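Planning a budget for a two-arm bench: what do people forget?
Posted in Equipment and Purchasing

Saimi Kuusisto
We want to put together a bench with two small robot arms for tidying jobs. The first job is the one we use for all our tests, putting loose paintbrushes back into a cup. I have a quote for the arms from Ponitz and a rough price for a table from a local shop in Mirkville. Our budget has to be handed in before the end of August, and I can't go back for more money until next year.

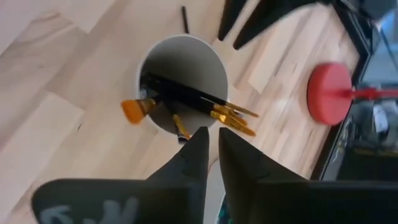 The arms are the easy part because they have a fixed price. I'm less sure about everything around them. Do I buy a ready-made frame or build one? Do I need to set money aside for spare fingers? And is it worth paying for a second set of the things being handled? I would like to hear from people who have paid for a setup like this, including what you would leave out.

Mali Meredith
We run a similar bench. Split your list into what is bolted down and what gets used up, and price them apart.

For the bolted part, build the frame from black rail and buy the top as butcher block. Ours cost $400 for the wood and rail together, and the corner brackets were a larger share of that than I expected. Get more brackets than the drawing says. We ordered through Demchenko, where shipping on long rail costs extra, so have it cut first if you can.
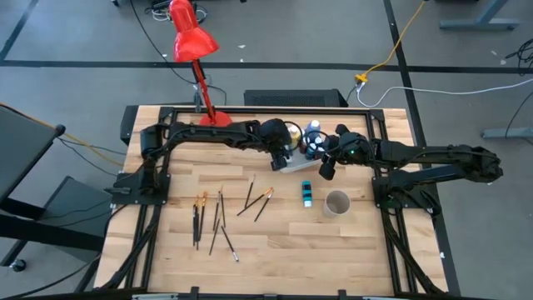

Cable and floor space are where our first budget fell short. We had priced the table by its top and forgot that an arm doesn't stay over it. With the elbow folded, the right arm sticks out past the edge of the table and over the floor, so the space you plan for has to be wider than the wood. The cables follow the rails down both sides, and that takes more ties and clips than you would think. You also need power close by. An extension cord coming in behind the table will do to start with, but put a proper outlet in the plan if you own the building.

For the part that gets used up, we set aside $200 for the first year. That covers brushes, cups, paint bottles, tape and fingers. Buy brushes in mixed sizes – a wide flat one and a thin one are two different jobs for a gripper. Buy two of every cup you settle on, in case the shop stops carrying it.

I would leave out the fancy lighting. We have a plain desk lamp on the table and the room lights.

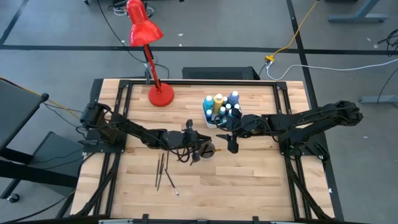

tarn_lathe
Agree on the frame, don't agree on the $200. It depends how many hours a day you run. We went through our finger money by spring and had to take the rest out of travel. If you run mornings only it might be fine. Also ask Ponitz if the quote includes the base plates and the clamps. Ours didn't.

Mali Meredith
Fair point on the hours. We run short sessions, so take my number as the low end.

One more line for the sheet: storage. Things that aren't part of the job still need to be kept somewhere. We looked at a Tivix cabinet and bought a rolling cart, which was cheaper and can be moved when someone has to get at the cables.

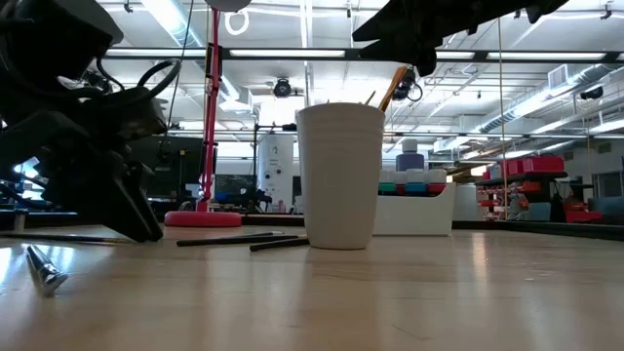 Saimi Kuusisto
Thanks, this helps. Should I buy the spare fingers with the arms or wait until we need them?

Mali Meredith
Buy one set with the arms so it ships in the same box. After that, wait. You may want a different shape once you have tried the thin brushes, and a drawer full of the old kind is money you can't get back.

Saimi Kuusisto
OK, one set it is. I'll ask about the base plates before I send the form in.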